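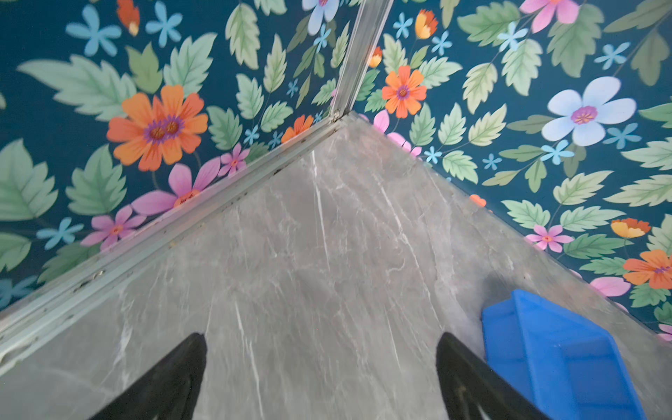
Floral paper on a dark teal ground, above a gray marble-patterned floor. Photo: Stella Laizer

Monday, April 6, 2020
By Keerthana Raju

Floral wallpaper is wall covering printed with flowers, leaves or whole plants, usually in a design that repeats up and across the sheet. It is sold today in paper, vinyl and paste-the-wall types. Trade writers like to call it "timeless," a claim that deserves some doubt. Floral papers have gone in and out of favor many times, and the people who say they never left are often selling them.

Early European wallpapers were printed from carved wood blocks, one color at a time. Hand-painted Chinese papers with birds and flowering branches reached wealthy homes in Europe in the 1700s and were widely copied. Machine printing in the 1800s brought the price down and, critics of the day complained, the quality with it. Much of what is now sold as a "heritage" floral has a weak link to any of this. Sandra Horrocks, who went through the pattern books of the Flisham print works, found that several designs advertised as old had been drawn from scratch for the catalog they appeared in.

Pattern and repeat

The repeat is the height of the design before it starts over. A large repeat needs more paper, as each strip has to be shifted to meet the one beside it. In a straight match the design lines up at the same height on every strip. In a drop match it is staggered, and waste goes up. Makers' coverage charts tend to assume square walls and a careful cutter, so they should be read as a best case.

Inside corners are where most jobs show their faults. Few corners are plumb, and a full strip folded into one will often crease or pull away later. The usual method is to cut the strip a little past the corner and overlap the next piece, which always loses some of the match.

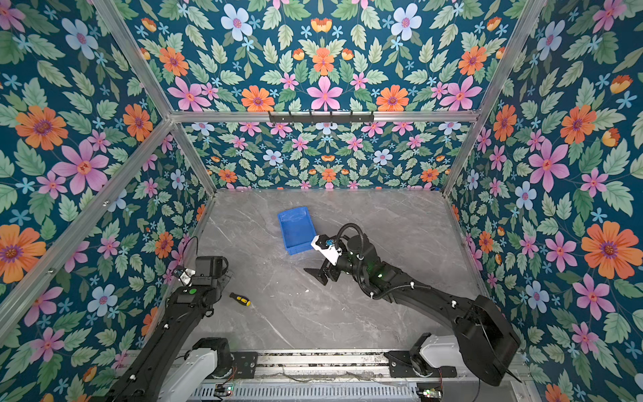

Dark grounds such as navy, teal and black came back into fashion in the 2010s. Two claims are often made for them: that they make a small room feel larger, and that they hide marks. The first is mostly a matter of taste. The second is doubtful. Scuffs on a dark matte paper tend to dry pale, and white seams show wherever the strips shrink. Some hangers color the paper edges with chalk or marker before pasting.

Claims about wear

"Washable" and "scrubbable" are separate grades, though shops mix them up freely. The Niner range was sold with a promise of 30 years without fading. Rosângela Queiroz, reviewing it in August, noted that the range had then been on sale for 7.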